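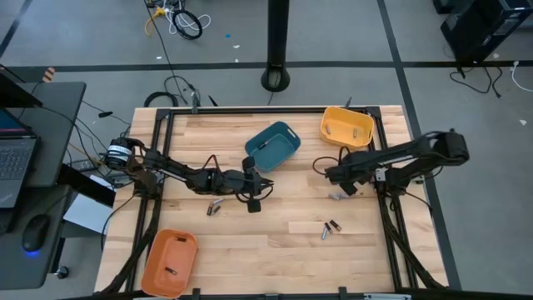
Batteries and three plastic bins on a wooden worktable.

Household batteries can now be handed in at 13 places across Grudberg, after the town's collection scheme was extended to the estates north of the river and to the villages along the Esteck road.

The scheme opened in February with drop-off points at the library, the swimming pool and the Dretari hardware shop in the high street. The new ones are mostly in shops and schools, with one at the health centre and another in the entrance of the Vestergaard sports hall. Each has a lidded tube or box near the door, and there is no charge for using them.

More than 2,000 batteries came in during the first month. The town council had expected to fill one drum in that time and had to order a second. A large share of them were the ordinary cylindrical kind used in torches, remote controls, clocks and toys, and many had clearly been sitting in kitchen drawers for years. Some carried best-before dates from before the pool was rebuilt.

Everything handed in goes to the sorting room at the old bus depot in Mill Lane, where it is tipped out in small amounts and sorted into bins by type. The bins are then emptied into drums for collection by a recycling firm. The council pays for the transport and is given back a small sum for each full drum, depending on the metals in it.

The sorting matters to the price. Alkaline and rechargeable batteries are treated in different ways, and a mixed drum is paid at the lowest rate. It can also be refused. One load was sent back in the early weeks when lithium cells were found at the bottom of it, and the council paid for the van both ways.

"Two batteries can be the same size and look much alike once the label is scuffed," a council spokeswoman said. "You have to turn them over and read the small print. If there is no small print left, they go to one side and are tested later."

Coloured bins are used on the sorting tables in place of the grey ones the depot had before. The grey bins had paper labels which came off when the bins were washed, and at least one drum was wrongly filled as a result. The council said the change had cost very little, as the bins were bought in the spring order along with new lids for the street litter bins.

Batteries make up a small part of household waste by weight but they cause a good deal of trouble when they go in with it. They can be crushed in the back of the lorry or at the transfer station, and those with some charge left may heat up or spark. Grudberg had two fires in refuse lorries last year. Neither was serious, though in both cases the crew had to tip the load on to the road and wait for the fire service. The second blocked Station Road until after 4pm and the smell was noticed as far off as the primary school.

The cause of the first was never settled. In the second, the remains of a cordless drill battery were found in the load.

Residents are asked to take a little care before handing batteries in. A strip of clear tape over the ends is enough for lithium cells, button cells and the square nine-volt kind, which has both contacts on the same side and can easily touch another battery or a bunch of keys. Ordinary AA and AAA batteries do not need taping. They should be loose when they go into the tube, and not tied up in a carrier bag, as bags get stuck halfway down and have to be pulled out with a hook.

Batteries that are leaking or swollen should not be put in the tubes at all. They can be taken to the counter at the Mill Lane depot in a glass jar or a plastic tub with a lid, and staff there will deal with them. The white crust that comes out of old alkaline batteries can irritate the skin, and anyone who finds it inside a toy or a radio should wear gloves and wipe it out with a damp cloth.

The scheme takes all the common household sizes, hearing aid batteries, button cells and the small packs from cordless telephones. Laptop and power tool batteries are taken at the depot counter and at Dretari, but not at the other points. Car and motorcycle batteries are not part of the scheme and still have to go to the main recycling site on the Esteck road, where they are kept under cover in the bay beside the waste oil tank.

Vapes have turned out to be a problem. They contain a battery but cannot be opened safely by hand, and a good number have been posted into the tubes. The council is asking people to take them back to a shop that sells them or to bring them to the depot, where there is a separate metal box. A notice saying so will go up beside each of the tubes.

Schools have taken part from the start. Pupils at the Vestergaard school brought in enough to fill the tube in the entrance hall twice in a week, and the school has asked for something larger. The council has said it would rather empty the tube more often, as a full box of batteries is very heavy and the floor by the front door slopes. A compromise – two tubes, side by side – is being tried until the summer holidays.

The swimming pool tube has been the least used. It stands behind the ticket barrier, so only paying visitors can reach it, and it is to be moved out to the foyer. The library's has been the busiest, followed by Dretari's, where the manager said people often brought in the old batteries when they came to buy new ones. The shop has since moved its battery rack nearer to the tube.

A few other things have found their way in. Staff at the depot have picked out lipsticks, a glue stick, coins, a tyre gauge and several small torches with the batteries still inside. Two door keys on a red ribbon were handed in at the library desk and have not been claimed. Anyone who thinks they may have dropped something in by mistake can ask at the depot, but should do so quickly, as the drums are now collected more often than before.

The extended scheme will run for eight weeks before the council looks at the figures and decides which points to keep. Those that bring in very little may be closed or moved. Two shops in the villages have already asked to stay on whatever the result, and the council said it had no objection so long as they could be reached on the existing van round.

There has also been a request for doorstep collection, with a small bag to be left on top of the wheelie bin. The council looked at this last year and found that it would mean fitting a cage to each of the lorries. It has not been ruled out but there is no money for it in the present budget.

Button cells should be kept well away from young children, both when new and when used, as they are very dangerous if swallowed. The council advises taping them as soon as they come out and putting them in a closed container on a high shelf until the next trip into town.

A list of the collection points with opening hours is on the noticeboard outside the town hall and at the library. The depot counter in Mill Lane is open on weekdays from 8am and can be reached on foot by the side gate. Drivers should use the main entrance and park to the left of the weighbridge.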